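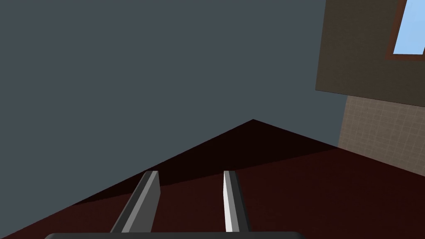 # Stidalura packing trials: simulated wrist views

Last revised 2024-05-02. Kept by the floor side of the Stidalura project at Grodeck, with the simulator builds supplied by Fetix.

This set holds 600 simulated episodes of a two-finger gripper, seen from the wrist, in a stand-in for the Grodeck packing room. It was made to train and check a controller that is meant to take over part of the work on the packing line. The people who do that work now were asked to read this file before it went out, and several parts were rewritten after they did.

## What is in it

- 600 episodes, rendered, no real footage
- gripper opening and arm pose for every step
- a short text label per episode, written by packers
- 37 episodes flagged `no_target`, where the wrist view never finds anything to pick up

The `no_target` episodes were left out of the January build. We put them back. A controller that has only met tidy views will look very good in a slide deck and then stop dead on a shift, and the person who walks over to restart it is a packer with their own rate to keep.

## What the room leaves out

The simulated room is plain: flat colours, a tiled wall, a window with flat blue behind it. The real one has glare off shrink wrap, trolleys parked where they shouldn't be, and a radio. Fetix says the gap will close with more varied textures. Maybe so. We have not seen a test that shows it, and we'd ask anyone using the set to treat scores from it as scores in the simulator and nothing further.

## What it changes at work

The plan sent round by Swanepoel, who are running the roll-out, says the arm will "free up" packers for other tasks. The plan doesn't list the tasks. From the trial cell so far:

- Lifting is down, and people are glad of it.
- Watching is up. Standing by a machine in case it stalls is tiring in its own way — and it is graded lower than packing.
- Breaks now follow the arm's reset cycle. This was never agreed.
- Labelling episodes was done at the end of shifts. It is paid time from this release on.

66 people work across the two packing lines. The savings figure in the plan assumes fewer, and we could not get the working behind it, so it isn't repeated in this file.

## Use

Fine for: grasp planning, view selection, stall detection, teaching.

Please don't use it for: setting pick rates for human staff, claims about safety near people (there are no people in any episode), or comparing packers by their labels. Label authors have been stripped from the release for that reason.

## Known problems

- Shadows are harder than in the real room.
- The gripper fingers never wear or bend. Ours do.
- 2 episodes have labels in the wrong order. Left as they are until the next build.

## Changes

Send corrections through the project tracker, tag `floor`. Anything that touches the section on work goes to the packers' meeting first, and can take a while.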